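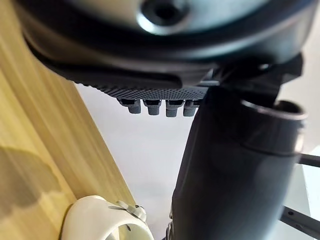
Odwood small parts set: notes for anyone thinking of using it

Version 2, last touched in June.

The set covers handling of small hardware and plastic parts on a bench: gray holders, screws and nuts, long rounded bodies that might pass for handles. The folder came to us from Grorkholm labeled "assembly". I would not call it that. Most of what I checked is parts sitting next to other parts, and whether anything got assembled is a guess you will have to make yourself.

Contents

2000 stills in 10 folders. Folder 6 repeats a good deal of folder 5 and I have not cleaned it up.

Labels

The part names were typed in by hand and they drift. One gray cup with a thick rim is "holder" in one file, "cap" in the next and "socket" in a third. 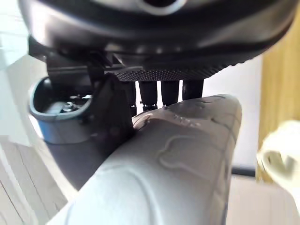

"Screw" and "nut" are worse. When all that shows is a bit of shiny metal down inside a holder, the labels still pick one with full confidence. I merged both into "fastener" and trust the counts a little more for it. "Handle" I left alone, but read it as "long gray plastic thing".

Color tags are fine for gray and black. Light blue is often missing where it only covers a small section of a part.

Known problems

The Selix export drops the notes column. The Vishwakarma split has no test portion, whatever its file name says. Sizes were never measured, so ignore the "large" and "small" fields.

Use

Fine for sorting and rough part naming. I have yet to see a reason to believe the accuracy figure in the old README, and it has been removed.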